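**Iverham Tool Library opens second branch in Golport**

GOLPORT, August. The Iverham Tool Library will open a second lending branch on Donati Street this month, giving Golport residents a place to borrow hand tools for the garden, the kitchen and the stable. The new branch takes over the ground floor of the former Drevier seed store.

The library has 3,000 members at its Iverham branch. The Golport branch will open with 1,350 items on its shelves, and members can borrow from either location with the same card. Joining costs $61 a year per household. There is no charge per loan.

Members may take up to four items at a time and keep them for two weeks. Loans can be renewed once by phone or at the desk if no one else has reserved the item.

"A lot of our Iverham members drive over from Golport, and some of them have been asking for this for years," said Ratih Rahman, director of the library. "Many of the tools people want are ones they need twice a year. They don't want to buy them and they don't have room to keep them."
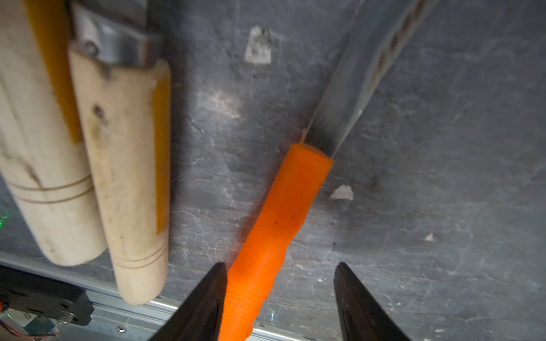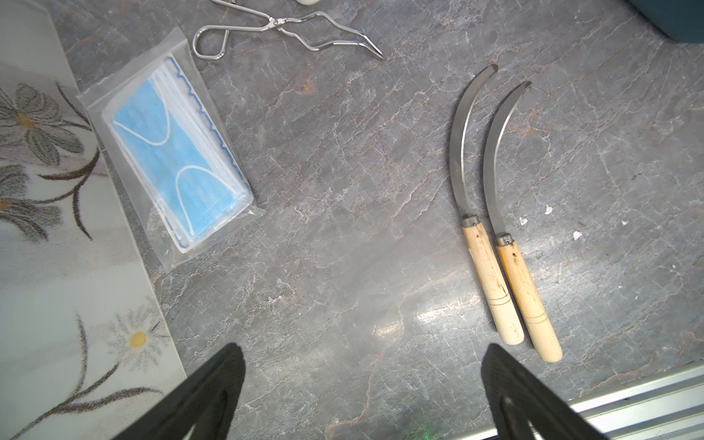
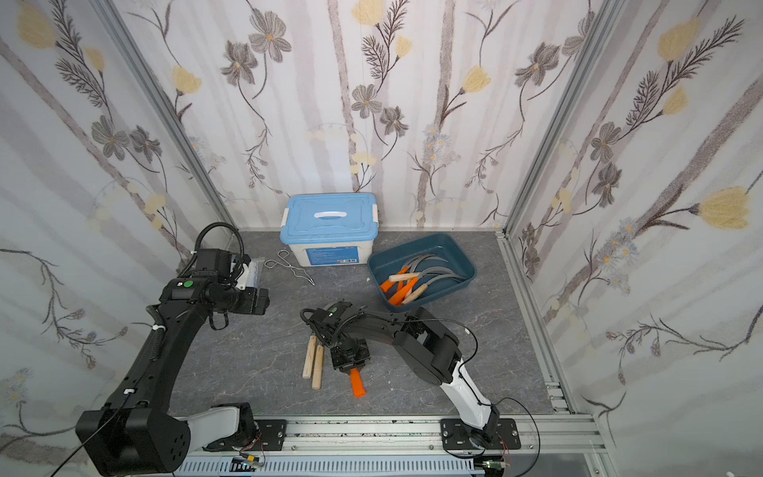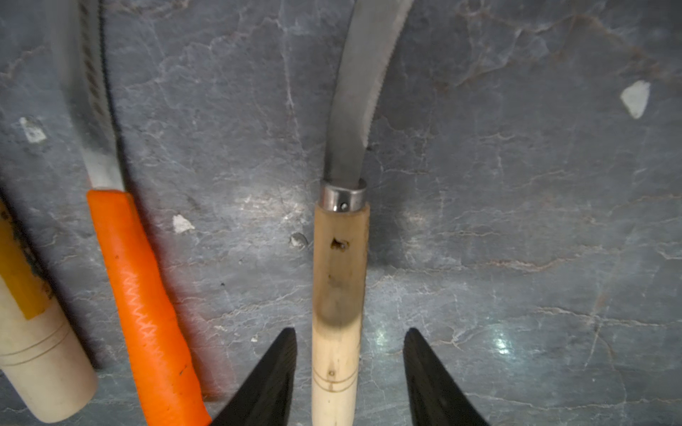 Edged tools are lent to adults only. Borrowers sign for them at the desk and must bring them back clean and dry, with the blade covered. Members are asked not to sharpen library tools at home. A tool that comes back dull can be left in the repair bin with a note, and staff will deal with it before the next loan.

The Golport branch will also hold a sharpening class once a month, starting at 6:30 p.m. The first class covers kitchen knives and small garden tools. Members can attend free of charge, and others pay at the door.

Donations of used tools are accepted during opening hours. The library cannot take gas-powered equipment, ladders or anything with a cracked handle. Rust is not a problem.

Opening hours in Golport will be 10 a.m. to 6 p.m. Parking is behind the building, with the entrance on the alley side. The Iverham branch keeps its present hours.

Press contact: Ratih Rahman, Iverham Tool Library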